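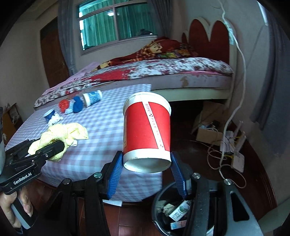

Warum wird Mangold in zwei Schritten gegart und nicht alles zusammen in die Pfanne?
Weil Stiel und Blatt völlig verschieden lang brauchen. Stiele sind fest, wasserreich, faserig, brauchen 5 bis 6 Minuten. Blätter fallen in einer Minute zusammen. Wer beides gleichzeitig reingibt, hat entweder rohe Stiele oder graugrünen Matsch.

Gemüseküche Grundkurs — Skript zu Einheit 4: Blattgemüse mit Stiel
Stand 13.04.2026, Fragen an Bohdan Demchenko (vor dem Unterricht, nicht in der Pause)

4.1 Was gehört dazu
Mangold (Stielmangold, Blattmangold), Rote-Bete-Blätter, Palmkohl, Grünkohl. Spinat nur am Rand, kommt in Einheit 5.
Mangold ist botanisch eine Rübe, kein Kohl! Kam in der letzten Klausur dran, die Hälfte hatte es falsch.
Gleiche Art wie Rote Bete und Zuckerrübe. Daher der erdige Geschmack.

4.2 Einkauf
Stiele müssen knacken, wenn man sie biegt. Biegen sie sich wie Gummi — liegen lassen.
Schnittstelle unten anschauen: hell und feucht gut, braun und eingetrocknet alt.
Blätter glänzend, ohne gelbe Ränder. Kleine Löcher sind kein Mangel.
Junge Blätter roh als Salat möglich, große nicht, werden zäh und bitter.
Saison Freiland bei uns bis in den September und länger, je nach Frost.

4.3 Lagern
Ungewaschen in ein feuchtes Tuch, Gemüsefach, zwei Tage. Drei gehen auch, schmeckt man aber.
Nicht neben Äpfel oder Tomaten (Ethylen, siehe Einheit 2).
Gewaschen lagern nur wenn wirklich gut geschleudert, sonst schleimt es.

4.4 Waschen
Großes Becken, kaltes Wasser, Blätter rein, bewegen, kurz stehen lassen. Sand sinkt ab. Dann Blätter HERAUSHEBEN, nicht das Wasser durchs Sieb kippen, sonst ist der ganze Sand wieder drauf. Zweimal, bei Freilandware dreimal.
Sand sitzt vor allem unten in der Stielrinne. Mit dem Daumen nachfahren.

4.5 Schneiden
Stiel keilförmig aus dem Blatt schneiden. Grobe Fäden abziehen wie beim Rhabarber, nur bei dicken Stielen nötig.
Stiele quer in fingerbreite Stücke. Blätter aufeinander, rollen, Streifen von zwei bis drei cm. Schrumpfen eh.
Getrennte Schüsseln! Bitte auch in der Übung.

4.6 Garen, Grundrezept Pfanne
Für zwei Portionen als Beilage:
557 g Mangold brutto (so stand er beim Wiegen auf der Waage, bitte nicht aufrunden, wir rechnen nachher mit dem Putzverlust weiter)
200 g davon sind Stiele
1 Zehe Knoblauch, in Scheiben
2 EL Olivenöl
Salz, Muskat, Spritzer Zitrone
Öl mittel erhitzen. Stiele rein, Prise Salz, 4 Min offen, dann Knoblauch dazu, noch 1 bis 2 Min. Knoblauch darf nicht braun werden.
Blätter handvollweise zugeben, wenden, nächste Handvoll. Sobald alles zusammengefallen ist: runter vom Herd.
Zitrone erst auf dem Teller. Säure macht das Grün stumpf, Chlorophyll verliert Magnesium, Farbe kippt ins Olive. Stichwort Phäophytin, klausurrelevant.

4.7 Blanchieren
Viel Wasser, kräftig gesalzen, sprudelnd. Stiele 3 Min, Blätter 30 Sek. Sofort Eiswasser. Ausdrücken, aber nicht auswringen wie einen Lappen.
Vorteil: Oxalsäure geht teilweise ins Wasser über. Kochwasser deshalb weg, nicht für Suppe nehmen.
Nachteil: Vitamin C und Folat auch zum Teil weg. Abwägen.

4.8 Oxalsäure, kurz
Macht das stumpfe Gefühl auf den Zähnen. Bindet Calcium. Kombination mit Sahne, Käse, Joghurt mildert das Gefühl im Mund, ist also kulinarisch sinvoll und nicht bloß Tradition.
Wer zu Nierensteinen neigt: ärztlich abklären, ist nicht Sache der Küche.

4.9 Typische Fehler
Pfanne zu voll, Gemüse kocht im eigenen Saft
zu früh gesalzen bei den Blättern, ziehen Wasser
Deckel drauf und vergessen
bunte Stiele mit weißer Soße — wird rosa. Kann man wollen.

Übung bis nächste Woche
a) Putzverlust selbst bestimmen und in Prozent angeben, Rechenweg aufschreiben.
b) Grundrezept auf 19 Portionen hochrechnen. Achtung, Garzeit der Blätter ändert sich nicht linear, Pfannengröße mitdenken. Begründen in zwei Sätzen.
c) Ein Gericht aus nur Stielen entwerfen (Gratin, eingelegt, Risotto, egal).
Gruppe 1: Brayden MacLeod und Rosaire Hiebert. Gruppe 2 trage ich noch nach.
Abgabe auf Papier, Name drauf. Schürzen zum Praxisteil mitbringne, Messer sind da.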